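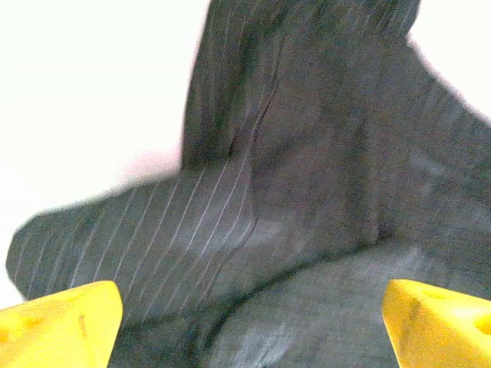

News > Company > Signage and Awnings

Dokia to supply replacement shopfront awnings in Skodevdale

Sep 21, 2022

2 min read

Dokia has been appointed to supply and fit new awnings and fascia signs for the shopping parade at Skodevdale. The contract was awarded after a tender in which three firms took part, and covers both sides of the parade together with the covered passage leading to the car park.

The existing awnings will be taken down in stages so that shops can remain open during the work. Each unit will receive a retractable awning with a printed valance and a flat fascia panel bearing the trading name. Shopkeepers may choose from six colours approved by the landlord, Nasrallah. Lettering on the fascia may be lit from behind, but flashing or moving signs will not be permitted under the terms of the lease.

In total, 2244 square metres of awning cloth will be needed. The cloth will be cut and sewn at Dokia's own workshop, and the frames will be made by Nonach under a separate order.

"The parade has had a mixture of signs for many years, and tenants have asked for a more consistent appearance," said Yara Khasawneh, contracts manager at Dokia. "Our fitters will give every tenant written notice before work begins at their unit."

Nasrallah will meet the cost of the awnings and frames. Tenants will be asked to pay for their own lettering, with a contribution of £300 available to each business which places its order before the end of the year. Businesses that have replaced their signs since April may keep them, provided that they fit within the new panel.

Fouad Issa, property manager for Nasrallah, said that the passage would be completed first and that a temporary board listing all tenants would be placed at the car park entrance while work was under way.

Drawings may be viewed at the Skodevdale management office during normal opening hours. Enquiries about lettering and colours should be sent to Dokia in writing, quoting reference 1564.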